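Subject: Re: [bookmending] Sewing thread for the parish atlas
From: Mayu Murakami

Dear Teguh, and dear all,

Thank you for such a thorough message, and sorry to have been slow with mine. October has been swallowed up by the plum jam and by my sister's move, and I wanted to sit down with a pot of tea and do your letter justice.

Teguh Pangaribuan wrote:

> I have the old Gronau atlas on the bench at last. The sewing
> has gone in the first 4 sections and the rest is hanging on by
> habit. Would you resew the whole book or only mend the front?
> I have plenty of the Rusivau linen but it feels thick to me.
> Also, has anyone still got the Czerwiński notes on link stitch?

I would mend only the front, if the rest holds when you open it gently in the middle. I resewed a whole hymn book once when it needed a third of that, and the spine came out so fat that the old covers wouldn't go back on. I had to make new ones, and I still feel a bit guilty every time I see it on the shelf.

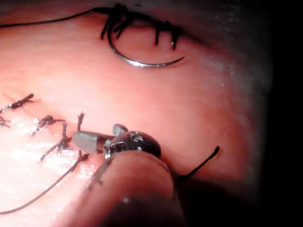 As for the linen, I think your fingers are telling you the truth. Every pass of thread adds a little to the fold, and with a book of thin sections it soon mounts up. I'd go down a size and wax it lightly. My own habit is to run it over the beeswax twice, then through a scrap of clean cotton, so that it doesn't leave crumbs in the gutter.

Do look at the old holes before you make any new ones. If they've torn, a strip of thin Japanese paper pasted along the fold and left under a weight overnight will give you something sound to sew through. 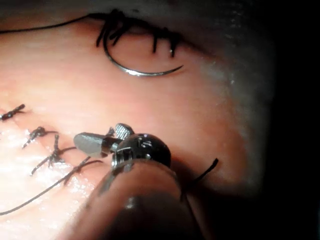
Should the old thread be cut out before the new sewing goes in?

Only where it is broken or slack. Leave the good part alone, and tie the new thread on to it inside a section, where the knot can lie flat in the fold.

I learned the tying-on at the Kakov summer school, years ago now, in a room so hot that the paste went off by lunch. We practised on old railway timetables – dreadful paper, but it did teach us to be gentle. We were told to pull along the spine and never straight up, and I can still hear it being said whenever I get impatient. 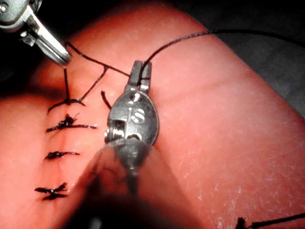
The Czerwiński notes are here somewhere. I have the photocopy with 179 pages, with the link stitch near the back, and I'll post you those few sheets once I've unearthed them. Please don't send money for the stamp. You could let me have your recipe for wheat paste instead, as mine goes lumpy whatever I do.
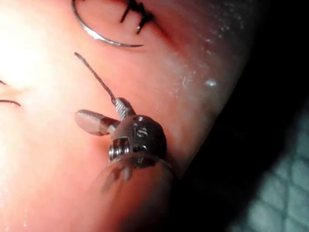

One more thought about the maps. If any of them fold out, sew them on guards and let them stand a little away from the spine, or they'll crack along the same crease within a few years. And keep every scrap that falls out, even the bits of old lining, in an envelope with the book's name on it.

I'm at home most mornings until eleven if you'd like to ring.

With warm wishes to you and to everyone on the list,
Mayu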